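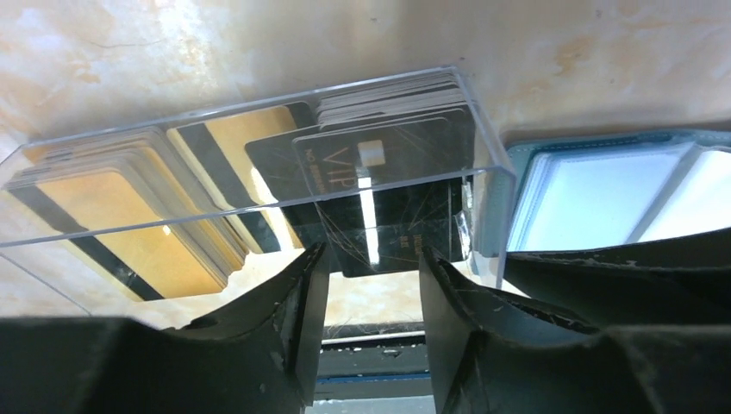 Dasten Vavov
Contributing writer, fiction

The Eleventh Riser

Work order 3219 concerned the east stair at Farndale station. The complaint field said "people trip" and gave no step number. I was sent with a level, a steel rule and a clipboard.

A public stair depends on repetition. The foot measures the first two or three risers and assumes the rest. After that the eyes are free to look at a phone, a train board or another person. If one riser is taller than the others, the foot arrives early and meets the edge.

I measured from the bottom. The risers matched until the eleventh, which was 11 millimeters too high. I measured it again from the other side and got the same figure. The tread above it had been replaced at some point with a thicker slab, and the joint had been filled neatly in a matching gray.

The drawings were held by Petkov, the firm that had refurbished the station. Their archive sent me a single sheet. The stair was shown in section, with every riser equal except one, and next to that one was a dimension and a short note: "As instructed."

I asked who had given the instruction. The archive replied that the correspondence had not been scanned.

I sat on the bench opposite the stair during the evening peak and kept a tally. In one hour 468 people went up. Most of them caught a toe on the eleventh riser, and most of those recovered within a step. Three put a hand on the rail. What I had not expected was the regulars. They came off the platform quickly, slowed at the ninth step, lifted the right foot higher than they needed to, and went on talking. One man carried a sleeping child over it without looking down.

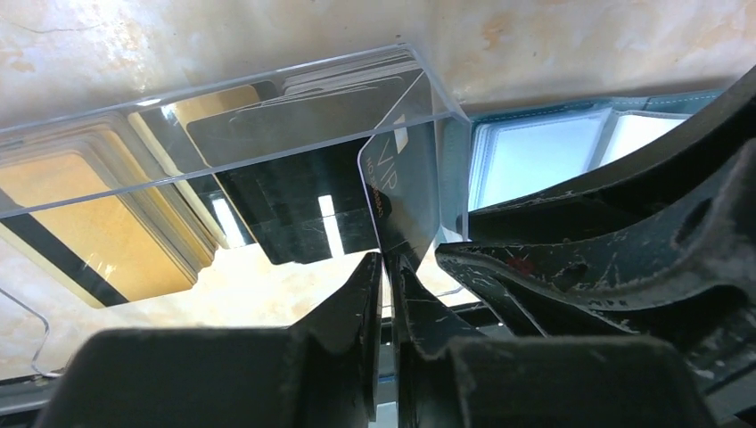
At the top of the stair was the crossing. There was no signal there. The curb was low and the road came around a blind bend behind the ticket hall. I had walked over it that morning and noticed only that the paving was in good condition.

I went back down and watched again, this time from the landing. A person who trips looks up. They look up for a second or so, and in that second they are four steps from the road. I saw a woman stumble, swear, raise her head and stop at the curb. A bus came around the bend and passed her.

The form gave me two boxes, Repair and No Action. Repair meant grinding the slab and resetting the joint, half a day's work with the stair closed. I wrote down the measurement. I wrote that the riser was outside tolerance – this was true – and that the crossing should have a signal before any work on the stair was started. There was no box for that, so I put it in the margin.

The reply came in June. The signal had been referred to another department. The grinding was booked for the next morning.

I took the early train to Farndale. The contractor's barrier was already across the bottom step, and the regulars were going around by the ramp. I showed my pass, climbed to the ninth step, and lifted my foot.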